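Category: Course Materials > Automation for Small Shops > Handouts

Planning and Paying for a First Robot Cell
Handout to go with session 5

Bring this with a calculator. The phone kind is fine. Last term half the class tried to do the budget exercise in their heads and bought Clilter a robot it couldn't plug in.

Where we left off

Clilter is our packing shop: one long room, two shifts, a loading door that sticks. It wants a single arm that can pick small parts off a table and sort them into dishes. The owner has seen a video. You will meet many owners who have seen a video, and most of the job described in this handout consists of getting from the video to a purchase order without anyone losing their temper.

Write the task before the shopping list

One sentence, present tense, no adjectives. "The arm picks up a part and puts it in the correct dish." Then write down everything the sentence leaves out. How many kinds of part? Do they arrive lying down, standing up, or however they please? Who puts them on the table, and who empties the dish when it's full? What should happen to a part the arm drops on the floor? (The first answer is always "it won't." Ask again.)

Clilter's sentence took four drafts. The first one contained the word "seamlessly" and was sent back.

The arm is the easy line

Everybody can price the arm. You ask for a quote, you get a quote, and you have a warm feeling of progress. Put it at the top of the sheet and then keep going down the page. The usual lines underneath are:

Gripper, plus spare fingers
Mount or pedestal, and whatever it bolts to
Table
Cameras, and brackets to hold them
Computer, screen, network switch
Cable, cable ties, cable sleeves, more cable
Partitions or guarding
Electrical work
Risk assessment
Freight and unpacking
Training
Test parts
Staff hours for setup
Contingency

Students put zero next to "table" because the shop already has tables. Go and lean on one. A table that wobbles when you write on it will wobble when an arm stops short above it, and the arm doesn't know to wait. If two tables are pushed together, check the heights match and decide early whether the robot is ever expected to work across the seam.

Cable deserves its own line for a different reason. It's cheap, so it gets forgotten, and then it has to be bought in a hurry from wherever is open. Measure from the controller to the gripper by the path the cable will take, with the arm at full stretch, and add slack. Then decide where the slack goes. It has to hang somewhere, and wherever it hangs it will want to sweep across the parts.

Two quotes, badly matched

The packet has two quotes for Clilter. Mumalard offers a complete cell at one price, with a page and a half of exclusions in smaller type. Ernberg sells the arm, gripper and controller only and is cheerful about it. Don't compare the totals. Copy the list above, make two columns, and fill in each line for each supplier. Blank lines are where your money will be going.

Pay attention to the lead times. Mumalard says 6 weeks "from approved drawings," and the drawings are yours to approve, which assumes somebody at Clilter has time to look at them. Ernberg says the arm ships sooner but the gripper doesn't. An arm with no gripper is a very expensive coat hook.

Buy small, test small

Before Clilter spends anything on guarding or conveyors, it should see the job done with stand-in parts on a bare table. Were is the name of our pilot project in the packet, and its whole test kit comes to 362 dollars: blocks in a few colors and shapes, some shallow plates, tape for marking positions, and a plastic tub to keep it all in. The tub was the subject of a longer email thread than the arm.

Small blocks sound silly to an owner who ships hinges. They are a fair stand-in if you choose them with a little spite. Include something that rolls. Include something short and something long. Include two that look alike from across the room. Plates with a raised rim are better than flat ones, as the fingers have to come down inside the rim and get out again, and you'll learn how much clearance you need before you pay for the real trays.

Were allows 106 trial picks before anyone is allowed an opinion. Log each one, including the ones you'd like to forget. Write down what the part was, which plate it was meant for, and where it ended up.

For the setup lines on your sheet, look at the arm, the cable and the space around the plates:

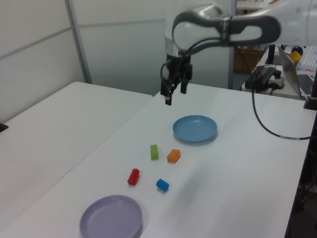
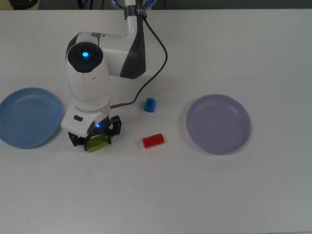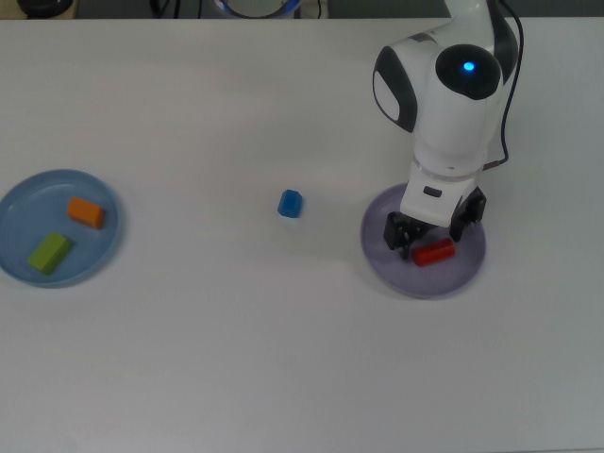 Plates and blocks on a white tabletop, with the arm at work over them.

Page 4

Exercise

Using the list from the first part, mark every item you can find in the photographs and put a price range next to it. Use the catalog pages in the packet. Where you can't tell what something is, write "unknown" and leave the price blank. A guessed price has a way of turning into a real one by the second meeting.

Next, go back through the list and mark the items that don't show up in any photograph. Training won't. Neither will electrical work, or staff hours, or freight. Add up both groups separately and bring both totals to class.

Then answer these in a few lines each:

Where would you route the cable, and what would you buy to keep it there?

How much clear table does the job need on each side of the plates? Would a smaller table save enough to be worth the argument?

Which item would you keep a spare of on the shelf from the first day? Give the price of the spare and your best estimate of what an idle afternoon costs Clilter.

A word on contingency

Put it on its own line with its own number. If you hide it inside the other lines, someone in purchasing will find it and congratulate themselves. Clilter's sheet should also say who may spend it, and on what. "Miscellaneous" is not an answer, though I have seen it approved.

Sheets are due in December, before the supplier role-play. Those of you playing Mumalard should read the exclusions beforehand, as the Clilter team will have done so. Ernberg people, please bring a lead time for the gripper.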